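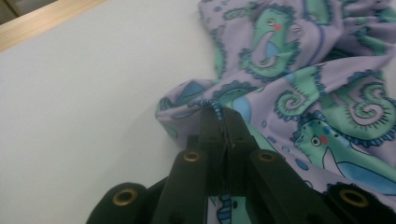
Skunamberg table and Pesik tray: ten months of folding

By Balthasar Hollenstein
2024-12-01

I bought a table to fold laundry on. I want to get that out of the way early, as people who visit assume it's for something better. It has a white top and a pale wooden edge and it looks like the sort of place where a person might draft a novel or eat a soft-boiled egg in silence. I fold pillowcases on it. Before February I folded them on the bed, which meant folding them twice, once when I did it and again after the cat.

The table is the Skunamberg, from Ruchti, and it cost me $200 at the Zillau store. The tray is by Pesik and was sitting by the register at Ruchti in the spot where other stores put the gum. It was $2. I'm going to review both, and I'm sorry to report that the tray is the more interesting of the two.

Getting it home

The Skunamberg comes flat in one box. The box says one person can carry it, and I'd like to meet him. I got it as far as the bottom of the stairs, where my neighbor Gebhard Riedl was checking his mail very slowly until it became rude not to help.

Assembly took me an evening. The instructions have no words, only a bald figure who is delighted at every stage, including the one where I had put the whole thing together facing the wrong way. If you do it yourself, lay down a blanket first and find the front edge before you tighten anything. I tightened first. The screws went in again fine, so score one for the screws.

It stands level on my floor, which is more than I can say for anything else in the apartment. Give it a hard shove and it'll wobble a little and then think better of it. I've leaned my full weight on it while losing an argument with a fitted sheet and it didn't complain.

The top

White, smooth, and matte. I cared about the matte part more than I expected to. My old kitchen table was shiny and under the ceiling light it was like folding on a frozen pond. With the Skunamberg, the fabric is the brightest thing up there, and you can see what you're doing. If you've ever tried to find the hem on something with a busy print, you know that helps. My current test material is a lavender cloth with cartoon seahorses all over it, mint green ones with spiky dark outlines and red cheeks, and blue bubbles between them. It was a gift. Every seahorse looks as if it has just been told something embarrassing. Trying to line up edges on that cloth against a patterned bedspread was a kind of eye exam, and on plain white I can get it square on the first try, most days.

The downside of a white top is that it's a white top. Lint from dark socks shows up like evidence. So does coffee, and so does the blue ballpoint that went through the wash in my work pants and came out with plenty left to say. The ink took rubbing alcohol and a good deal of patience. There's a ghost of it still, if you get down low and tilt your head, which Gebhard did.

Cloth slides on it, and I go back and forth on whether I mind. For towels it's a pleasure, you can fold one and just push it along to the end like a card dealer. For anything slippery it's less fun. I had a satin pillowcase leave the table entirely. Cotton stays where you drop it, in whatever heap you drop it in, and waits for you.

The wooden edge

I thought the pale wood border was decoration, and I suppose it is, but it has held up well. It's a light honey color and hasn't darkened where I lean. I had a bet with myself that it would look grubby by summer. The seam where the white meets the wood is the one thing I'd mark down. Crumbs find it. I don't know how crumbs get onto a table used only for laundry, and I live alone, so the list of suspects is short. An old toothbrush gets them out.

At the end of the wood there's a small rounded brown peg, a knob sort of thing, and I have given it a lot of thought. The bald man in the instructions never mentions it. I've hung a measuring tape from it. I've caught a sleeve on it. If you own a Skunamberg and you know what the peg is for, please write to me, and if you don't know either, write to me anyway.

The Pesik tray

Now the good part. It's plastic, pale yellow-green, the color of a celery stick that's had a quiet life, with a raised rim and rows of small oval holes. I bought it with no plan at all. At $2 you don't need a plan. 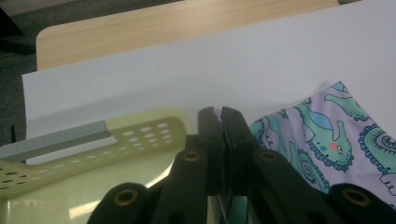
I started by throwing the odd socks into it, and it has been the sock tray ever since, except when it's the tray for clothespins, or the tray for whatever came out of the pockets. The floor of it is smooth and glossy, so when a button falls in you can pick it out again without chasing it into a corner. The oval holes let you rinse the thing under the tap and stand it on its side to drain. I'm sure they were meant for airflow or vegetables or something equally respectable. The label only said "Tray," and I admire that.

You can just about see light through the plastic, which makes it look more delicate than it has turned out to be. I've dropped mine down the basement steps (full) and stepped on it once in wool socks. It flexed and came back. The finish picks up small scratches and under a bright lamp it throws a glare right back at you, so if you're the type who is bothered by glare from a sock tray, you've been warned and I'd like to talk to you about your other hobbies.

Complaints about it: the rim isn't comfortable to carry by when the load is heavy. The holes collect fluff, and the fluff in them is the stubborn kind that has to be poked out hole by hole. I did this one Sunday-ish afternoon in front of a game and it took until halftime. Also it comes in this color or no color. I asked. The young man at the Zillau store went in the back to check and came out looking sorry for both of us.

Using them together

My routine, for anyone who wants to copy a routine from a man who reviews trays: clean pile at the right end of the table, tray at the left, fold in the space between. Small things go in the tray as they turn up so they don't get folded into the big things. Before the tray I once wore a shirt to a dentist's appointment with a child's sock inside it. I don't have a child. The building has shared machines.

The tray is light, so it will creep along the table as you work. Anything heavy laid over it will keep it still. Without that, you push a towel, the towel pushes the tray, and you get to hear all your clothespins discover the floor.

Where it gets tight is bedding. The Skunamberg is fine for shirts, towels, and pillowcases. For a duvet cover you need either a bigger table or a second person, and I have Gebhard, who folds in thirds and believes people who fold in half are hiding something. We've done it on the table and ended up walking around it in opposite directions with the corners.
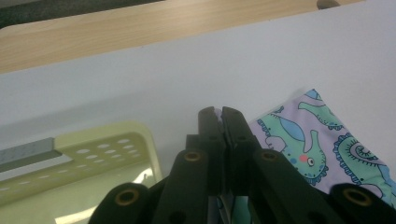 Cleaning is a damp cloth for the top and the tap for the tray. I tried one of those foaming sprays on the table and it left a film that the cloth then stuck to, so now I use dish soap and water and dry it with whichever towel is going back in the wash. Don't iron directly on the surface. I didn't, but I thought about it pretty seriously with a pillowcase and a short amount of time, and the care leaflet, in the only piece of text Skunamberg seems to have commissioned, asks you not to.

I'm told there's a bigger version of the table for $300. I went back and stood next to it at Ruchti for a while. It's the same table with more of it, same white, same edge. If I had the wall for it I'd have paid the difference, purely for the duvet covers. I don't have the wall. There was also something in the window for $1000 that was described as a "garment station," and I walked past it at a normal speed.

Who should skip it

If you need storage underneath, look elsewhere, this is a table and has no further ambitions. If you sew, I'd go and run your hand across one first to see whether the slide bothers you. Gebhard's sister cuts patterns and she hated it within a minute, though she liked the seahorses and asked where the cloth came from. And if you have cats, please know that a clean white surface at window height is going to be theirs from noon to four.

Scores

Skunamberg table: four out of five. The missing point is split between the crumb seam and the peg.

Pesik tray: five out of five. I went back for another and they were out.

Update on the peg: Gebhard says it's for pulling. I have pulled it. It doesn't pull.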